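**To:** Manipulation Users List
**From:** Cell Operations, Stondside
**Date:** Oct 28, 2022
**Subject:** Re: Loss of grip force during glassware runs – interim findings and holding instructions 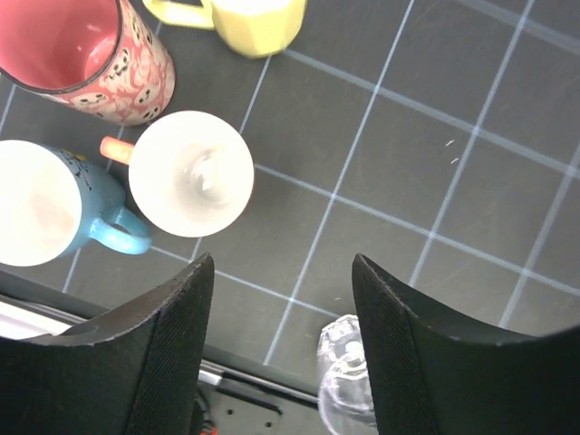

*Wrist camera view, Stondside tabletop cell. Mugs on the gridded mat, clear glass object between the fingers.*

Colleagues,

Thank you to the Genbridge site for the report quoted at the end of this message. We have now reviewed the logs from both sites and can give an interim account of the fault. A full report will be placed in the shared folder in December.

**What was reported**

On both sites, the gripper gave up part of its closing force while the fingers were still commanded shut. The controller raised no alarm. At Genbridge this ended with a glass dropped from carrying height and broken on the work surface. At Stondside the same drop in force was logged with a ceramic mug, which slid down between the fingers and came to rest on the mat without damage. No one was hurt at either site.

**What we found**

The gripper driver holds force by means of a refresh message sent by the Toverer task software. If the refresh does not arrive in time, the driver falls back to a low idle current. This behavior was intended to protect the motor from overheating when a cell is left standing. It was never meant to apply while an object is held.

The refresh was being delayed by image logging. When the wrist camera stream is recorded at full rate, the logging process and the gripper process compete for the same queue. Delays of more than 200 milliseconds were found in the records of both sites, and 200 milliseconds is the point at which the fallback begins. With image logging turned off we could not reproduce the fault in 100 consecutive picks. With it turned on, the fault appeared 4 times in the same number of picks, always during the carry and never during the approach.

The absence of an alarm has a separate explanation. The check for a lost object looks at finger position only. A smooth or tapered object can slip a good distance before the fingers move enough to pass the threshold, and by then it may already have left the grip. Position alone is therefore not a safe test for glass. We should have caught this when the check was first written, and we accept that the review at Stondside was too narrow on this point.

**What we have ruled out**

Finger wear was the first suggestion made on this list. The fingers on the Stondside cell do show some wear along their edges, and we replaced them with a new pair partway through the tests. The fault rate did not change. We also looked at supply voltage, at the wrist cable, and at the mounting screws, and found nothing out of tolerance. The Genbridge fingers had been in service for around 3,000 cycles at the time of the breakage, well inside the replacement interval used on both sites.

We have no evidence that the arm itself is involved. Joint records for the affected runs are clean.

**Instructions until further notice**

These apply to every cell running the Toverer software, including those that have not seen the fault.

1. Do not run glass objects with image logging at full rate. Use the reduced rate setting or record from the fixed camera only.
2. Keep carrying height as low as the task allows.
3. Keep the cell guard closed during all glassware runs. Stop the arm with the stop button before reaching in, even when the arm appears to be idle.
4. If an object is dropped, stop the cell and save the log before restarting. The driver log is overwritten on restart, and two of the earliest incidents cannot be examined for this reason.
5. Clear broken glass with a brush and pan, never by hand. Wipe down the mat and check the finger pads for fragments before the next run.
6. Report every loss of grip to this list, whether or not anything was broken.

Mug runs may continue. Please apply item 4 to them as well.

**Planned correction**

The refresh message will be moved to its own queue, and the idle fallback will be disabled whenever the grasp state is set to "held." A motor current check will be added to the lost-object test. The change is being tried first on the Samir bench, which carries the same gripper but no glassware. If the results are good, a release will be offered to both sites together. Please do not patch the driver locally – we have already received one modified copy with the fallback removed altogether, and a motor left at full current overnight is a hazard of its own.

**Reply to the question on past data**

Genbridge asked whether earlier runs need to be discarded. In our view they do not, provided that the object was placed where the task required. Runs that ended in a drop should be marked with the new "force loss" label and kept out of success counts. The label is already available in the annotation tool.

Cell Operations
Stondside

---

Genbridge Automation Laboratory wrote:

> To all list members,
>
> We wish to report a breakage on our tabletop cell. The arm had picked up a drinking glass and was carrying it toward the placing area when the glass slipped from the fingers and broke. The task software continued to the placing step and recorded the run as a success.
>
> The commanded force was the normal value for glass and had not been changed. The operator was standing outside the guard. The cell has been taken out of service and the surface cleaned.
>
> On going back through our records we found several earlier runs in which the finger current falls for a short time during the carry. None of these led to a breakage, but the pattern looks the same to us. We suspect worn finger pads, although they are not due for replacement.
>
> We would be grateful to learn:
>
> – whether other sites have seen a drop in current without an alarm;
>
> – whether glassware runs should be suspended;
>
> – whether runs already recorded as successful need to be discarded.
>
> Logs can be supplied on request.
>
> Genbridge Automation Laboratory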